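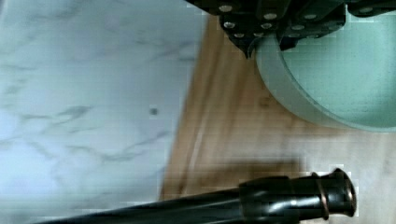 Mint-green bowl, with a black gripper at its rim.

Progress report: Payroll Controls Review, Torres Water and Sewer District
Prepared by Albertina Azevedo, project lead
For the February meeting of the grant program office

Where we are

The first phase is finished and the second is under way, later than the work plan promised. The plan assumed the district's time records would arrive in one format. They arrived as spreadsheets, scanned timecards and a carton of carbon copies from the Jaratier pump station, where the supervisor regards the electronic timeclock as a passing fashion. We have now entered all of it.

That gave us 3,233 timecards to compare against gate logs, vehicle logs and the payroll register. The comparison turned up 19 exceptions we could not clear from the paperwork alone. After talking with supervisors we closed 11 of them. Most were people who had swapped shifts and told everyone except payroll. Eight remain open.

The open items

Five of the eight involve standby pay. The district's policy says an employee on standby must be "reasonably available," a phrase that has been read over the years to cover a fishing trip two counties away. We are not alleging that anyone did anything wrong. We are saying that the policy would make it hard to tell.

Two more are overtime claims approved by the same person who submitted them. The approval screen allows this. It even sends a polite email to confirm that you have agreed with yourself. The vendor, Clirine, says the setting can be changed from the administrator menu, and the district is trying to establish who has the administrator password. The last person known to have it has retired.

The final item is a payment of $900 labeled "adj." It has no backup, and the three people we asked each assumed one of the others had it. If the bank records don't settle the matter by the end of the next period, we will refer it to the district's outside auditor and note it in the final report.

Training

We held two sessions for supervisors. Attendance at the first was good. Attendance at the second was good until the break. The part on signing timecards before the week is over drew the most discussion, mainly from people who wanted to know how far before. We have since added a one-page sheet on the subject, with the answer in large type at the top.

The Stimisent online module is loaded and works on the office computers. It does not work on the tablets in the trucks, which are where the field crews would be using it. Stimisent has opened a ticket. Until there is a fix, crews can take the module in the break room at 6:30 in the morning, an arrangement that has not won us friends.

Budget

Spending is under plan on travel and over plan on data entry, thanks to the carton. We ask permission to move the unspent travel money to the data entry line. The total does not change. The revised table is attached to the financial form, along with the receipts and a signed copy of our own timecards - it seemed wise.

Changes to the work plan

The draft standby policy moves to next period so the district's attorney can look at it first. The ghost employee test, in which we match every paycheck to a living person with a desk, truck or wrench, is complete and found no ghosts. One employee was listed twice under two spellings of his name but was paid once, and he has asked us to keep the shorter one.

Next period

Close or refer the open items. Turn off self-approval, once the password surfaces or Clirine resets it. Deliver the standby draft with a definition of "available" that includes a response time. Visit the Jaratier station again and show the supervisor the timeclock, which is still in its box under his desk.

Questions on the figures can come to me directly. Questions on the carbon copies should go to Jaratier, by phone, before 3 p.m.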